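Visit to the Cistska Demonstration Workshop, Zultstead

Report prepared for the members' newsletter

On Mon 17 September a party of 20 members visited the workshop at Zultstead where the Cistska project gathers practice material for two-armed robots. The visit had been arranged in August at the invitation of the project and lasted most of the afternoon. Members were received in the front office, given a short talk on the aims of the work, and then taken through to the benches.

The purpose of the workshop is to build up a large store of examples from which a computer can learn how ordinary things are handled. The arms are not given a written list of movements. An operator guides them through a task, and the positions of the joints are stored together with the pictures from the cameras. Each completed attempt is called an episode. At the time of our visit the store for the present group of tasks held 1,583 episodes.

The party was shown a bench given over to games and sports goods. The chip case remains open during these tasks, and the pieces placed round it are moved between episodes so that the system does not come to depend on one arrangement.
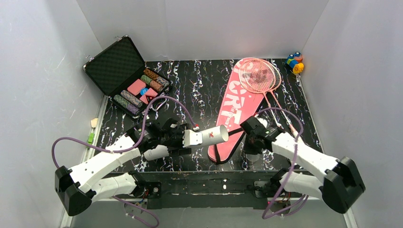 The two arms at the games bench, with the white cup held in the left gripper.

Our hosts explained that long, round and hollow items are of particular interest. They can turn in the grip, and the second arm must often meet them at an angle which differs from one attempt to the next. Soft goods such as racket covers are also used, as they change shape when lifted and are hard to describe by measurement alone.

Several members asked how an attempt is judged. Each episode is reviewed by a second operator, who marks it as complete, partly complete or to be set aside. Attempts in which an item is dropped and picked up again are kept under a separate mark, and the project regards them as useful. An operator normally works for 80 minutes before a break is taken.

The party then moved to the screens, where the views from the cameras are checked. Those mounted at the grippers show the item at very close range, and shine on a smooth surface can hide its outline. The fixed cameras are relied upon for the wider position of the arms.

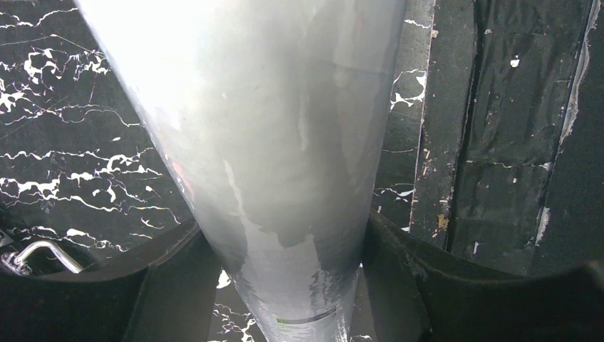

Gripper view of a silver-grey cylinder held between the two fingers.

A discussion followed on how much variety is enough. The project's present practice is to record a task in 3 different arrangements before any item is exchanged for another. The naming of items is also controlled, so that the same object is always entered under the same word. This work is done with a labelling program called Xie, which was shown to members in small groups. 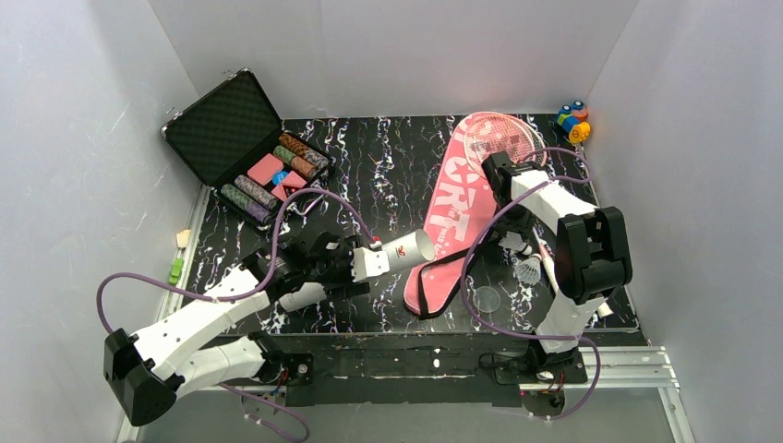

Questions and Further Visits

Members raised the matter of whether examples gathered on one bench would be of use on another. The reply was that some loss is expected, and that a second set of tasks will be recorded at the Osport site to measure it. The results will be sent to the society when they are ready.

The society thanks the Cistska project for its hospitality. Those wishing to join a further visit to Zultstead should give their names to the visits secretary.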